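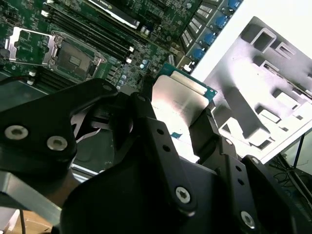

## 第三讲 教区档案与堂区登记簿

授课:Chi-keung Kao 
习题批改:Yuk-lan Yen

### 1. 法源

《天主教法典》第486至491条规定教区公署档案,第535条规定堂区登记簿。本讲只处理拉丁礼教会,东方教会另有法典,不在六月考试范围内。

### 2. 三类档案

- **普通档案**(第486至488条):须上锁,钥匙由主教与秘书长持有。未经主教,或秘书长与公署主任双方许可,不得入内。
- **秘密档案**(第489、490条):至少为普通档案室内的一个柜子,须锁闭且不能移动。钥匙仅由主教持有。
- **历史档案**(第491条第2项):保存具有历史价值的文件,并作系统整理。

注意销毁规定:涉及伦理的刑事案件,当事人已故,或判决已满十年者,其文件应每年销毁,但须保留案情摘要及确定判决书全文。 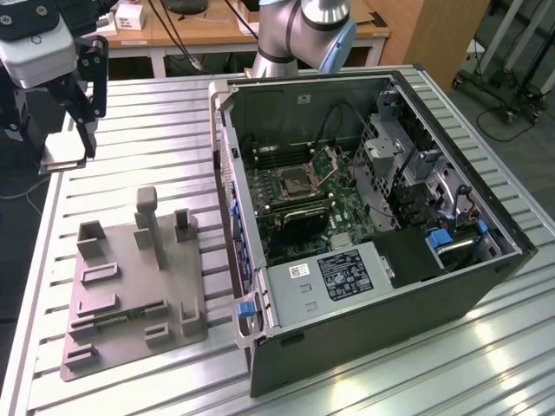
登记簿的编制以圣洗簿为中心。坚振、婚姻、领受圣秩、修会终身誓愿及礼仪变更,均须在圣洗簿内加注,领洗证明书亦须载明这些加注(第535条第2项)。各项记录对圣洗簿的依附关系,可比照侧板卸下后的电脑主机:处理器插座、内存插槽与扩展卡各有其位,都在同一块主板上。插座压板掀起时,处理器仍在座中,只是未被压紧;婚姻已举行而未通知领洗堂区,情形与此相近,婚姻的效力不因漏注而丧失,证明却不完整。

### 3. 案例:Poltgate堂区

该堂区旧圣洗簿共400条记录,抽查发现6条缺婚姻加注,其中3条的婚礼在外教区举行。请依次判断:

1. 婚礼地堂区主任依第1122条第2项负有何种通知义务?
2. 补注时应以何种文件为依据?
3. 原登记页可否涂改?试区分更正与加注。

### 4. 阅读

讲义附录中的Mivmont教区档案规程第6节,重点看借出手续:第488条要求借出以短期为限,并须经主教,或秘书长与公署主任双方同意。Le Goff的旧译本条号有误,引用时以拉丁文本为准。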